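4.3 Setting up the visitor demonstration

Read section 4.2 before moving any equipment. The demonstration runs for 59 minutes and needs one operator and one floor host.

1. Confirm with Francine MacPherson (ext. 1311) that the room is booked.
2. Move the Botar hand unit from its charger to the demonstration table. Battery level must read 100 per cent.
3. Start the Clostano recorder and wait for the steady tone.
4. Wipe both finger pads with a dry cloth. Do not use solvent.

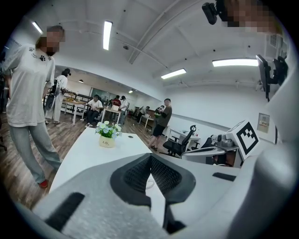
The operator introduces the hand unit first and keeps the explanation to 3 minutes. Visitors may handle the unit one at a time, standing at the table. For a first grip, have them approach a light object such as the potted artificial flowers marked "Life", with the black mesh pad facing the pot. Larger objects follow once the visitor has closed and released the grip without help.

CAUTION: Keep visitors clear of the robotic arm. The floor host stays between the group and the arm until power is isolated.

NOTE: Do not shift the cube carrying the square marker - the arm must be recalibrated if it moves.

5. Stop the recorder and return the hand unit to its charger.
6. Enter the group size in the visit log and initial the entry.

Section revised April 2021, G. Jalali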